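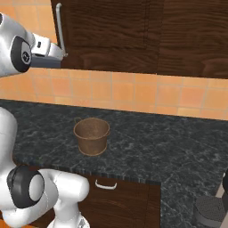 How to replace and line up kitchen cabinet handles

August
By the Parton workshop desk

Changing the handles is one of the cheapest ways to freshen a kitchen, and most people can do it in an afternoon with a screwdriver and a drill. The job goes wrong when the new handles don't match the old holes, or when each door is measured separately and the small errors add up along the run. This guide covers both cases. It assumes wooden doors with bar or bow handles fixed by screws from the back.

What you need

Screwdriver to suit your screws
Tape measure and pencil
Combination square or small spirit level
Drill with a 5 mm wood bit
Low-tack masking tape
Bradawl
A scrap block of wood and a clamp
Filler and touch-up colour, if you are covering old holes
A piece of stiff card or thin board for a template

Step 1. Measure the hole centres

Take one handle off and measure from the middle of one screw hole to the middle of the other. This is the hole centre distance, and it is the figure handles are sold by. The overall length of the handle is always more and is no help when ordering. Common distances are 96, 128, 160 and 192 mm. Older kitchens may have 3 inch or 4 inch centres, which come out at 76 and 102 mm.

Check a few doors and a drawer before you order. Kitchens that have been added to over the years often have two sizes. We had a customer on Munro Road whose base units were at 128 and whose wall units were at 96, and you could not tell by looking.

If you can buy new handles at the same centres, you can skip steps 3 to 6.

Step 2. Check the screws

Most handles come with M4 screws 25 mm long. These suit a door 18 to 20 mm thick. Thicker doors need longer screws, and drawers often have a false front screwed to the drawer box, so the screw has to pass through both. Measure the full thickness and add 6 mm for the thread to bite into the handle.

A screw that is too long will bottom out in the handle before it pulls tight. You can cut it down with pliers that have a bolt-cutting notch. Run the screw through the notch from the threaded side and clean the end with a file.

Count what is in the box before you take anything apart. The Zudix bar handles we use most come with their screws taped inside the wrapping and they are easy to throw away.

Step 3. Decide the position

For wall cabinets, a vertical handle normally sits near the lower corner on the side away from the hinges. For base cabinets it goes near the upper corner. Keep the distance from the door edge the same on both.

On a framed (shaker) door, centre the handle on the width of the upright. On a flat door, 40 mm from the edge is a good starting point. The lower end of the handle on a wall door can be anywhere from 50 to 75 mm up from the bottom edge. Lower is easier to reach for shorter people, and on tall wall units that matters more than how it looks from across the room.

Drawers take a horizontal handle. Centre it from side to side. On shallow drawers centre it from top to bottom too. On deep pan drawers, set it in the upper third.

Tape a handle to one door and leave it there for a day. Open the door beside it and check that nothing knocks. Corner units need special care, as a handle that sticks out 35 mm can stop a neighbouring drawer from opening.

Step 4. Fill the old holes

Do this before drilling new ones. If the old and new holes are less than 10 mm apart, glue a piece of dowel into the old hole, let it set overnight and trim it flush. Filler alone will crumble when the bit passes close by.

For holes further away, press in a two-part wood filler from the front, leaving it slightly proud. Sand it back with fine paper wrapped round a small block. On painted doors, prime the patch and paint the whole door. On stained wood, use filler a shade darker than the door. Pale filler shows up badly on dark timber and is hard to hide later.

Another way is a backplate, which sits behind the handle and covers the old holes. The long Jukotholm plates cover most older spacings. Check that the holes in the plate match your new handles.

Step 5. Make a template

Cut a piece of stiff card or thin board 100 mm wide and a little longer than your handle. Mark the two hole centres on it with a square. Glue or tack a thin strip of wood along one side and another along the bottom, so the template hooks over the corner of the door and stops in the same place each time.

Drill the two holes through the template with the same bit you will use on the doors. Write "front" on one face and "top" at one end. For doors hinged on the opposite side you need a mirror image, so make a second template or fix strips that stand out on both faces.

Try it on the scrap block first. Drill through, fit a handle and check that both screws go in by hand without being forced.

Step 6. Drill the doors

1. Put masking tape over the spot on the front of the door.
2. Hook the template on the corner and mark both holes with the bradawl.
3. Measure between the marks. They should be within half a millimetre of the handle's hole centres.
4. Clamp the scrap block tight against the back of the door. This stops the wood breaking out where the bit comes through.
5. Drill from the front, square to the door, with light pressure.
6. Remove the tape, pulling it back on itself.

Hold a vacuum nozzle under the drill if the worktop below is already in place. Dust gets into unsealed grout and is tedious to clean out. Lay an old towel on stone worktops in case you drop the drill.

Do all the doors of one hand before changing to the other template. In a kitchen with 31 doors and drawers, this is where most mix-ups happen.

Step 7. Fit the handles

Put both screws through from the back and start them into the handle with your fingers. Turn each a few times, then tighten them in turn with a hand screwdriver. Stop when the handle no longer moves. A power driver will strip the soft metal inside a cheap handle in a moment.

If one screw will not line up, take it out and open the hole in the door slightly with a 5.5 mm bit. The foot of the handle will cover it.

Step 8. Line up the doors

New handles make uneven doors more obvious. Stand back and look along the run. If two handles on a pair of doors sit at different heights, check the doors before you blame the holes.

Most modern hinges have two or three adjusting screws. The one nearest the door moves it from side to side. The screws on the mounting plate usually raise and lower it. Turn them a quarter turn at a time and close the door to check. Aim for an even gap of 2 mm to 3 mm between the pair.

Common problems

Handle turns or wobbles: the screw is too long, or the hole in the door is worn. Try a shorter screw or add a small washer behind.

Finish chipped round the hole: the bit was blunt or there was no tape. A touch-up pen usually deals with it if the foot of the handle does not.

Handle feels rough at the ends: some cast handles have a burr. Rub it down with 400 grit paper before fitting and wipe it clean.

Holes drilled on the hinge side: see if the door can be turned upside down. On a plain door with evenly spaced hinges this often works.

Keep one spare handle and a few screws in a labelled bag at the back of a drawer. Ranges get dropped and a single match can be hard to find. Check all the screws again after a month, starting with the drawers.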